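Writing the house rules at Stoluner

Stoluner folds and sorts textiles with robot arms at its shop in Ilstead. For most of its first year it had no written rules for how the arms should be set up or who could stop them. It has nine pages of them now. We talked with the cell lead, who drafted most of the pages, over two mornings in September.

The first draft was much longer. "I copied everything I could find from other shops," the cell lead said. "The operators read two pages and put it in a drawer. So we cut every rule that we couldn't check by looking at the cell."

What stayed is mostly plain. The table is cleared before a shift. Fingertips are wiped and checked for play. The wrist camera view is compared with a saved one before the arm gets any cloth. If a person reaches past the line on the floor, the arm has to be stopped first, and slowing it down doesn't count.

The shop logged 1217 picks in the trial that led to the current version. The cell lead said 251 of them were stopped by an operator, and that the reasons given in the log were nearly useless. "People wrote 'bad grip' for everything. Bad how? Did it miss, did it take two layers, did it pinch the table? We couldn't write a rule from that."

The log sheet now has 10 stop reasons and a blank line. An operator picks one and saves the wrist camera view with it. A stop with no saved view is sent back to whoever logged it.

Patterned cloth gets its own section. A mottled print can make a folded edge hard to find, so the rule is to approach from the side where bare table shows next to the fabric, and to keep one finger on each side of the edge when the cloth allows it.

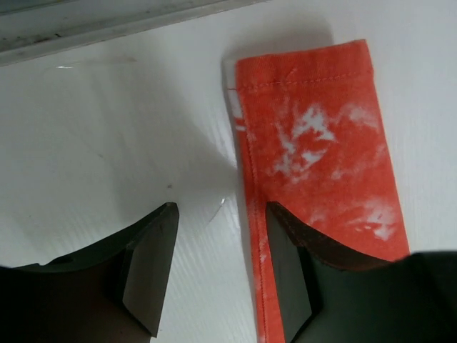
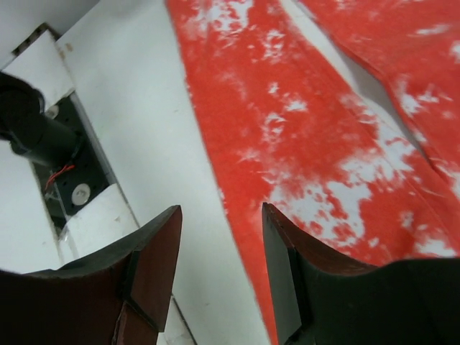
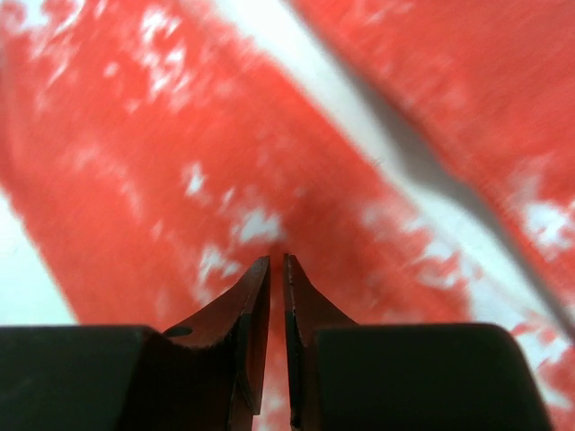

Wrist camera views, red and white cloth.

Speed near the table was the rule that took longest to settle. The company that built the cell, Hakim, had set one limit for the whole work area. Stoluner wanted a lower one close to the surface. "A blurred view is no good to the person who has to decide whether to stop," the cell lead said. "If you can't read it, the arm is going too fast for that spot. That's the test we use. It's crude but the night shift can apply it without calling me."

Hakim agreed to the second limit after a visit. It can only be changed with a key, and each change is written down with the time and the old value.

Not every rule has worked. One asked operators to rate their confidence in each grip from one to five. Almost every entry was a four, and it was dropped in the second revision. Another required two people for any fingertip change. It still stands, but the cell lead expects it to go. "It's a five-minute job. On a small shift you're waiting longer for the second person than you spend on the screws."

A sister site in Casberg will start using the same pages this winter. The tables there are a different height and the floor lines will have to be redrawn, so the cell lead wants the measurements moved to a separate sheet that each site fills in.

Asked how long the document might last, the cell lead pointed to the cover, which gives a final review date of 2040. "Somebody had to put a year in the box. We go through it every spring anyway."

Recent articles
Who holds the key? Access control in small robot cells
Floor markings that survive a forklift
Casberg site prepares for its first arm
Stop logs: what to keep and for how long

Contact | Copyright, all rights reserved | Back to top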